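Candle holder

A candle holder is a household object that keeps a candle upright and catches at least some of what runs off it. The term covers everything from a saucer with a spike to branched pieces that need two people to move. Most homes own several, and a fair share of those have never held a lit candle, having been bought to stand on a table and look as though they might.

Names

The vocabulary is looser than shop labels suggest. A candlestick is usually tall and holds one slim taper in a narrow cup. A votive holder is short and wide and takes a stubby candle that melts to fill it. A pillar holder is a flat plate, sometimes with a pin. A goblet holder has a wide cup on a stem and is regularly mistaken for drinkware by guests. A chamberstick has a pan and a finger loop, and was meant for walking to bed without setting fire to the stairs. Retailers use all of these words, plus "accent," which means the object has no agreed purpose.

Parts

The cup, or socket, grips the candle. Below it there may be a drip pan, then the stem, then the base, or foot. A waist is any point at which the stem narrows, and it is also the point at which a glass one tends to break. Cup sizes are standard in theory. In practice, owners shave the candle with a kitchen knife or wrap its end in foil, and both methods leave the candle leaning.

Materials

Brass was long the default for respectable houses, with pewter and tin a step down and silver a step up. Pressed glass brought the price within reach of nearly everyone. Its facets and ribs hide mold seams and small flaws, and they throw a good deal of light about when the candle is lit. Amber and pale green are old favorites in colored glass and return to fashion at intervals, each time described as new. Painted black metal suits the very thin stem, which in glass would be a short-lived purchase.

Among the mass-market lines, the Civico range ran to 12 shapes, of which the tallest was withdrawn after complaints that it fell over when a door was closed. Farkas made the same cup in glass and in metal for years and charged more for whichever was selling. Collectors of Polstead glass rely on a printed checklist of 1,759 pieces, including 89 listed only as "seen once."

Arrangement

Grouped holders are generally set out at uneven heights, with the tall ones toward the back or the side. Decorating guides insist on odd numbers and give no evidence. Mixing materials is now permitted, and five holders in amber glass, green glass and black metal can share a wooden table without anyone calling it a mistake. A potted succulent is often placed nearby, being one of the few plants that tolerates the neglect usual in a room arranged for looking at.

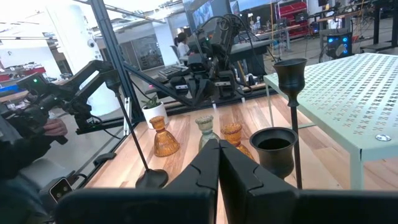 Care

Wax comes off glass most easily once it has hardened. A short spell in the freezer shrinks it, after which it can be lifted with a wooden spoon handle. Hot water also works and moves the wax into the drain, where it becomes a different article. Painted metal should be wiped, never scraped. Felt pads on the base protect the table and collect crumbs.

Safety

A holder should stand level, away from curtains, and be wider at the foot than its owner thinks necessary. Candles should not be left burning in an empty room. The Cukusitz pattern, with its 11-inch stem and very small foot, is now sold mostly with battery candles.

See also

Candle snuffer
Sconce
Taper
Wax removal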